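Aug 12, 2021

The arm came to Weslow in the trunk of my brother's car, wrapped in two bath towels. He had bought it from a closing repair shop in Grusport. It had a name, Hou, painted on the base in somebody's careful brushwork, and one joint that clicked.

He wanted it to pick up soft things. Hard things were easy, he said. You closed the fingers until they stopped. A soft thing kept giving, and the motor didn't know when it had hold of it.

We shared the workshop with a man who repaired accordions and a woman who made kites. They had the bench by the door and we had the one by the sink. The rent was due on the fifth and my brother paid it in cash, counting twice.

The first part we made was a set of finger pads out of bicycle tube. They smelled bad and left gray marks on whatever they touched. The second set was silicone, poured into a mold that leaked down the front of the cabinet. I scraped the cabinet with a paint knife while he ordered more silicone. He didn't say anything about the cabinet and neither did I.

The clicking joint was a Staleck. He took it apart on a cookie sheet so the balls wouldn't roll away. One of them had a flat spot you could feel with a fingernail. He wrote to the company, and three weeks later a small padded envelope came with a new bearing in it and no letter. After that the joint was quiet. I missed the click for a few days, because it had told me from the hallway that he was still working.

The glove was his idea too. He was tired of typing positions. He wanted to pick a thing up himself and have Hou learn it from him, the way our mother had taught us to fold shirts, standing behind us with her hands over ours.

"It won't know why you're doing it," I said.

"Did you know why, with the shirts?"

I hadn't. I still fold them that way.

He sewed the first glove himself and it came apart at the thumb. The second one held, but the wire ran up the inside of the palm and pulled loose every time he made a fist. He moved the wire to the wrist. He worked on it until November and then put it in a drawer, and all winter we used the bench for other things. I fixed a toaster there. In spring he took the glove out again, looked it over, and ordered five connectors.

By summer he had 37 good recordings and a notebook full of bad ones. The bad ones he described in a few words each. Dropped. Dropped. Too fast. Sneezed. The numbering had gone up to 2053, but he had started it at two thousand so the early pages wouldn't look so early. I asked him who was going to look at them. He said he was.

We did the next round in a room with more light. I worked the computer and he wore the glove. We had borrowed some toys and a folding dish basin, and I had thought we would be finished by lunch.

The work was slow. He would reach, and I would say go, and he would reach again. Between tries he looked down at his hand as if it had been lent to him. He never hurried. I had known him to hurry through dinner, through school and through most conversations, and I sat there and watched him take all the time there was over a stuffed toy.

I put the pictures in the back of the notebook, after the last of the numbers.
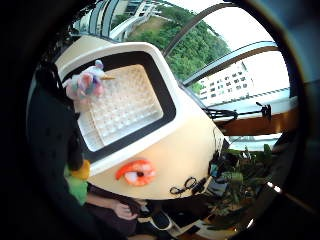
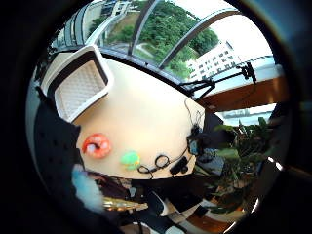
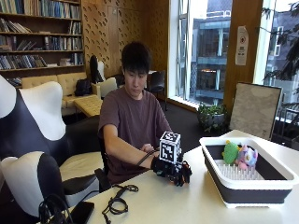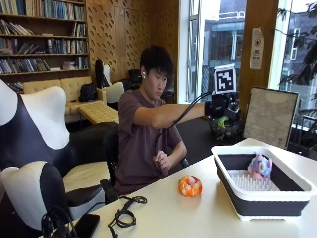

Our mother read the notebook from the front, at her kitchen table, and said that he ought to teach it to let go as well, that letting go was where we had always crumpled the sleeves. He asked her what she meant. She got a shirt out of the laundry and showed him, opening her fingers flat and drawing them out sideways from under the cloth. He made her do it again, slower.

On the drive back to Weslow he practiced on the dashboard with a road map. The next morning there was a new page in the notebook, headed Release, and he was already at the bench when I came in with the coffee.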